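3.2 Stringing and knotting

The second part of the project compared three ways of stringing a 50 cm single-strand necklace in glass pearl. All strands used 8 mm beads from one supplier lot (Fusis, shade "ivory") so that differences in drape or wear could be put down to the cord and the finish. The cords were a bonded nylon sold as Taron, a twisted silk from Fitari, and a nylon-coated steel wire from Hnatiuk. Each was used in the thickness that passed twice through the bead hole without force.

Silk and nylon strands were knotted between every bead with a fine awl. The wire cannot be knotted in this way and was finished with crimp tubes and crimp covers. Clasps were the same plain lobster type throughout, attached with closed jump rings.

Beads were checked before use. From a stock of 1,452 beads, those with chipped coating at the hole, visible flat spots or an off-centre hole were put aside. Chipped holes were the most common fault and also the most serious, as a sharp edge at the hole will cut silk in ordinary wear.

3.3 Work surface

Beads were laid out in order on a flat surface before stringing. A raised border is needed to keep round beads from rolling, and the border should be low enough that the wrists can rest across it. Clear borders were preferred for sorting by colour, as they throw less shadow on the outer rows.

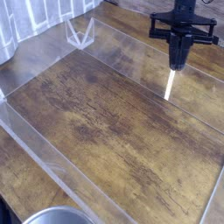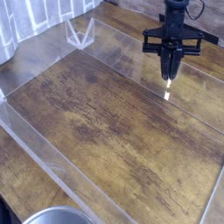
Figures 5 and 6. Clear acrylic on the wood-patterned tabletop.

Pearl shades were judged against a plain grey card and never directly against the table. A strongly patterned background makes ivory and cream hard to tell apart, and two strands had to be taken down and re-sorted before this was made a rule.

3.4 Drape test

Each strand was hung from two pegs set 12 cm apart and photographed against squared paper. The depth of the curve was read from the lowest bead. Strands were left hanging overnight before the reading was taken, as freshly knotted silk tends to sit stiffly at first.

The silk strand gave the smoothest curve, with no flat sections. The nylon strand was close to it but showed a slight corner near the clasp, where the cord passes back through the last three beads and is doubled. The wire strand hung in a shallower curve and kept a bend where it had been coiled on the reel. Warming the wire in the hand reduced this bend but did not remove it.

3.5 Wear test

Wear was imitated by drawing each strand over a padded dowel for 700 passes. The knots were then examined under a hand lens and the total length was measured again.

Silk: noticeable stretch, with gaps opening on both sides of most knots. Some fraying at the clasp end.
Nylon: slight stretch, gaps at a few knots only. No fraying seen.
Wire: no measurable stretch. One crimp cover had opened and was replaced.

Coating loss was seen on the wire strand only, at the holes where neighbouring beads had rubbed together. The knots in the other two strands kept the beads apart — this is the usual reason given for knotting, and the result agrees with it.

3.6 Limits of the method

Only one strand of each type was tested, so the results cannot show how much two strands of the same type would differ. The knotting was all done by one person (Kiều Doãn), whose tension became more even as the work went on. The silk strand was made first and may have suffered from this. Perfume, skin oil and washing were left out, although all three are known to affect silk.

3.7 Choice for the final piece

The bonded nylon was chosen for the three-strand necklace described in section 4. The corner near the clasp was dealt with by using French wire at both ends and doubling back through one bead only.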